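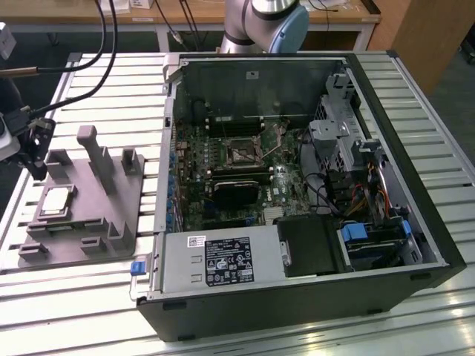 The Second Life of an Office Tower
By Tudor Stanciu

The first thing I do with an old Dell is lay it on its side and take off the panel. After this I only look for a few minutes. An office computer tells a lot about how it was built, and this one was built by people who expected somebody to open it again. The parts meant for the hand are blue: the tabs near the drive bay, the latch by the power supply.

In our workshop in Hunurberg we receive nearly 200 towers every year, most of them from offices which change everything at once. Fawzy, who taught me this work, used to begin always with the socket. When it is empty and the lever is up, he bent down with a lamp and studied the contacts before he touched anything else. One bent pin can cost you a whole afternoon — I know this from my first February there.

Next come the capacitors. The tops should be flat, and I check the column at the rear of the board one by one. Then the memory slots, which collect dust like a window sill, and the expansion card, if somebody left one in its place.

The drive I take out last. It goes to a separate shelf, with a paper note, until the owner has confirmed in writing that it may be erased. The power supply gets 17 minutes on the tester, a number I inherited from Fawzy and never changed. Good cases go back to work in the schools of the Rasitell valley, usually with more memory than they had before.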